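Bench notebook, small kitchen table — November, afternoon

Table wiped down after lunch and laid out again for the fruit set. Used the Jemelen crockery this time, as the Gromeo plates are all on the other bench and I didn't want to mix the two. Two boxes came up from the store, one marked FRUIT and one marked CUPS/BOWLS. The lid of the second one has split along the short side. Taped for now.

Contents of FRUIT checked against the sheet in the lid. The sheet says 57 pieces. I got 57, but only after finding a grape under the tray liner, so whoever packs it next please lift the liner first. Strawberries are the ones that go missing. They roll, and they are small enough to get under the skirting at the sink end.

Washed everything in the box in warm water with a drop of washing-up liquid. The bananas had a sticky patch where an old label had been. White spirit was no good on it, cooking oil took it off, then a second wash. Left on a tea towel until after the tea break.

Weighed the toaster oven out of curiosity before lifting it up, because last month there was an argument over whether one person should be carrying it. The luggage scale wouldn't settle so I have no figure worth writing down. Two people, please, until somebody has a proper number. It goes at the right-hand side of the table with the door facing left, into the room side of the layout. I had it the other way round at first and it was a nuisance: the door wants clear table in front of it, and turned outwards it opens over the edge.

Layout for the afternoon: plate at the top near the middle, cup on the left, bananas in the dark bowl below the cup, a slice of orange and a couple of strawberries put down singly. Oven as above.

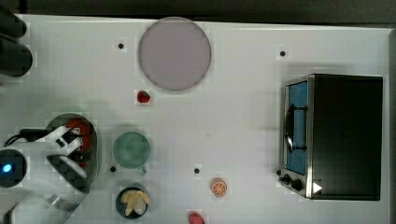
The pink plate is better than the cream one we were using. On this table the cream one was hard to pick out once the overhead lights were on, and I kept putting things down on its rim. The only complaint is that it is so flat that a strawberry set down near the edge goes straight off again. Something with a lip would help. There may be one in the Bristarau crate, will look.

Bowl: dark one kept for the bananas. Tried them on the plate first and they spread out and took up all the room. In the bowl they sit as a bunch and stay put when the table gets knocked. I knocked it twice, once on purpose.

Cup: handle towards the bottom right. I have been leaving it like that at the start of each layout so that two layouts on different days can be compared. If you prefer another way, fine, but write it down. The notes from the summer only say "cup on left" and I spent a good while trying to work out what that meant.

The four black dots on the table top are useful for putting things back where they were. I have started noting positions by them: plate is to the right of the upper left dot, cup next to the lower left one, orange slice to the right of the one in the lower centre. Much quicker than the tape measure. Please don't scrub at them when you wipe down.

Ran through 16 layouts before packing up. Eight with the plate at the top, eight with it moved down to the middle. Having it in the middle is tidier to look at but crowds the oven door, and the orange slice ends up with nowhere sensible to go. Will stay with the plate at the top for the next batch. Running total on the wall sheet is now 386 — I have corrected the previous line, which had been added up wrongly.

Packing away: fruit back in FRUIT, dry, strawberries in the small zip bag so they don't sink to the bottom. Cup and bowl wrapped in the blue cloth. Plate stood on its edge down the side of the box. The oven stays on the table with its lead coiled up on top.

To do:
New lid or new box for CUPS/BOWLS.
Look in the Bristarau crate for a plate with a lip.
Ask at Subramaniam whether they still sell the strawberries separately. Last time they only had the mixed bag, and we have more than enough lemons.
Wipe the oven glass, it has fingermarks along the handle side.
Return the luggage scale to the front office.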